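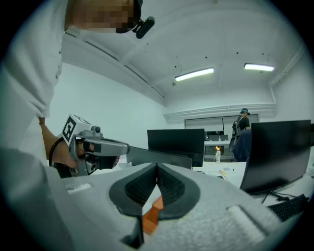

3.2 Recording posture and discomfort

Neck and shoulder discomfort was recorded at two small firms in Trerkdale, Skemel and Hailu, where most of the labour is done by hand. The 30 workers who agreed to take part filled in a short diary at the end of every shift. Each diary asked where they felt sore, how sore they were on a scale from zero to 10, and whether the soreness had changed how they did their work. The diary fit on one page and took less than five minutes to complete. By the end of January we had 549 usable diaries. Those with no shift date were left out.

Posture was coded separately by Henok Ayele and Nahom Yimer, who did not see the diaries until coding was finished. We used four codes: upright, forward lean, side lean and twisted. A posture was coded as a lean when the shoulders had clearly moved out over whatever the person was attending to. Face direction was noted as well, and a lean with the face turned down, as in Figure 2, was kept apart from a lean with the face level. We made this split after the pilot, when several workers said that looking down bothered them more than bending did. 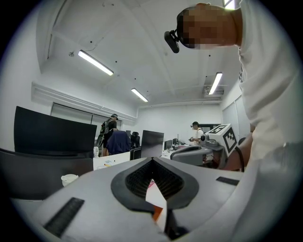

Where the two coders disagreed, they went over the item together and settled on one code. Most disagreements were between side lean and twisted, and almost 7 per cent of items had to be settled this way. We did not try to judge how much force a worker was using, or how tired they were.

Chair and bench heights were measured to the nearest centimetre. At Skemel the benches are fixed and workers adjust their stools – when the stools can be adjusted at all. At Hailu many people stand for the whole shift, so bench height was compared with elbow height instead. These differences mean that the two firms are reported separately in Section 4, and we have not pooled their scores.

Workers' own habits were harder to record. Some favoured one side because of an old injury, and others had simply learned the job that way. We asked about this once, at the start, and did not ask again. A change in habit partway through the study would therefore be missed.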